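5. Setting up the wrist camera and the depth stream

This section covers the Zollus perception node: installing it, calibrating it against the arm, and checking that the planner gets usable data. Section 4 (joint limits and homing) must be finished first. If the arm has not been homed since power-up, the node will start but will refuse to publish transforms.

5.1 Before you start

You need the control PC, a printed calibration board, and a login with write access to the config folder. Keep the emergency stop within reach the whole time. Steps 6 to 8 move the arm under software control.

CAUTION: Do not run calibration with a part in the gripper. The motion routine assumes an empty tool and will not plan around anything you are holding.

5.2 Installing and calibrating

1. Log in to the control PC and stop the planner with "zollus stop planner". Leave the joint controller running.

2. Open perception.cfg and set camera_type to the model you have. The name must match the list in Appendix B, including capital letters.

3. Set depth_rate. The default is 9 frames per second. Higher rates work on a fast PC, but the planner only reads the latest frame and drops the rest.

4. Start the node with "zollus start perception" and wait for the line "stream ready". This takes around 4 seconds. If the line does not appear, see 5.4.

5. Fix the board flat on the table where the camera can see all of it from the home pose. Tape the corners down. A board that shifts during the run gives a result that looks fine and is wrong.

6. Run "zollus calibrate wrist --slow". The arm moves through nine poses and stops at each one. Do not touch the table while it is moving.

7. Read the error at the end of the run. Accept it if it is 2 mm or less. Otherwise press N, check the tape, and run step 6 again.

8. Save with "zollus calibrate --save". The arm returns to the home pose.

Note: The save command overwrites the previous file. If you want to keep the old calibration, copy wrist_cal.yaml somewhere else first.

5.3 Telling the planner about the hardware

The planner checks for collisions against a simplified model of the arm, the gripper and the area around them. The stock model contains the arm and a table and nothing more. Anything else has to be added as a box or a plane in workcell.yaml – walls, shelves, cable runs, brackets.

Make the boxes a little larger than the real objects. For printed brackets and links, measure the part on the machine and not the drawing. The Miston layout file is a good starting point for a small cell with a wall on one side. Mỹ Tăng wrote it and the comments in it are worth reading.

Clear plastic needs extra care. Depth cameras see through it part of the time and get a reflection the rest of the time, so the live map may show gaps where there is a solid panel. Always enter clear panels by hand and set "static: true" so that the live map cannot erase them.
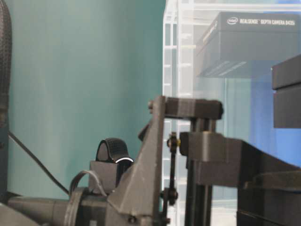

Cables are handled with the keep-out setting. Draw one box around the full range of the cable, including where it swings when the wrist turns, and set the planner margin to match. Loops near a flange should be checked at both ends of wrist travel.

When the file is complete, run "zollus check workcell". It reports overlapping boxes as warnings and missing units as errors. Errors must be fixed before the planner will start.

5.4 If the stream does not start

"No device": unplug the camera, wait, and plug it in again at the PC end. Avoid hubs.

"Transform refused": the arm is not homed. Go back to Section 4.

"Stale frame": depth_rate is too high for the PC. Lower it and restart the node.

Send log files to Gaetano Marchetti with the version string from "zollus --version".

Section last revised 2/18/20

Related items
Section 4: Joint limits and homing
Section 6: Grasp planning basics
Appendix B: Supported cameras
Release notes, July
Moving a Mansilla config to the new file format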